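Chapter 4

Working to Rules in Other People's Homes

What this chapter covers

Why a home is harder to write rules for than a workshop
Agreeing the work before anyone picks up a tool
Good practice with hand-held grippers
Keeping a record that somebody else can follow

If you have come to this book by way of factory automation, you will be used to a certain kind of comfort. There is a painted line on the floor, there is a sign by the gate, and there is a thick folder in the office that says who may cross the one and open the other. I spent a good many years with folders like that and I am fond of them still. But a growing share of the work in our trade now happens in homes, with hand-held grippers and a person's own two arms doing the moving, and the folder has very little to say about a teddy bear tablecloth or a plastic basket.
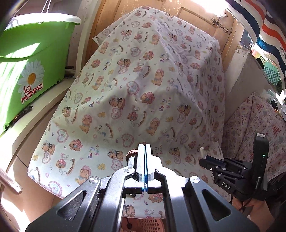
So we must start a little further back, with what a rule is for. A good working rule tells a tired person what to do next, in words they would use themselves, and it tells the person checking their work what to look for. If it does both of those things it will probably be followed. If it does only the second it will be followed on inspection days, and I say that with some affection, having written several of that sort myself!

4.1 Agreeing the work first

Before a session in a home, the operator and the household should settle which rooms are included, which belongings may be handled and which are to be left alone. Put it on paper, however friendly everyone is being. The Sugawara checklist, which we shall meet properly in Chapter 6, runs to 23 questions, and newcomers often groan at the length of it. Most of the questions take a moment to answer, though, and the two that cause real discussion (who else may come into view, and what happens to recordings afterwards) are the ones you will be most glad to have settled.

Household things vary enormously in how they behave when gripped. Cloth folds and slides. Thin plastic bends. A crumpled tissue weighs next to nothing and can still be awkward to take hold of cleanly. The agreed task sheet should name the kinds of object to be handled, and it should say plainly where each is to end up - "tidy the area" is a wish, and two operators will understand it in two different ways.

4.2 Good practice with the tool in hand

The points below are taken from the Festico house rules, with the wording made a little plainer. They assume one operator with a gripper in each hand.

1. Check both grippers before you begin. Open and close each one fully and look at the pads.

2. Know where your cables run, and keep them clear of your feet and of anything hanging down.

3. Rest after every 30 minutes of work, even if you feel you could happily go on.

4. Before picking something out of a container, open the fingers over it and pause. That small pause lets you judge the depth and see what else is lying in there.

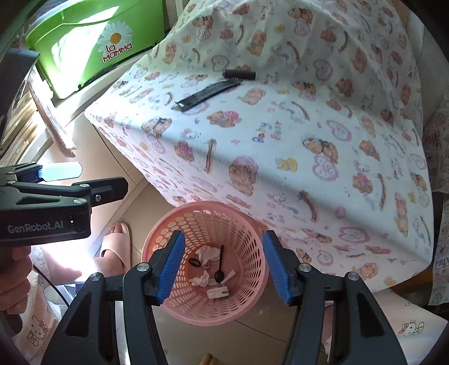 4.3 Keeping the record

Every session needs a written note, finished on the same day. It should give the task as agreed, any change made along the way, and anything dropped, damaged or put back in a different place. The Zileo form allows 600 words for this, and I have rarely seen anyone need them all. Write down the failed attempts as well as the good ones; a record with no mistakes in it is very hard to learn from, and it makes a reviewer uneasy.

Before reading on, you may like to find a task sheet from your own workplace and mark each line that two people could read differently. Keep it by you, as we shall return to it at the end of section 4.5.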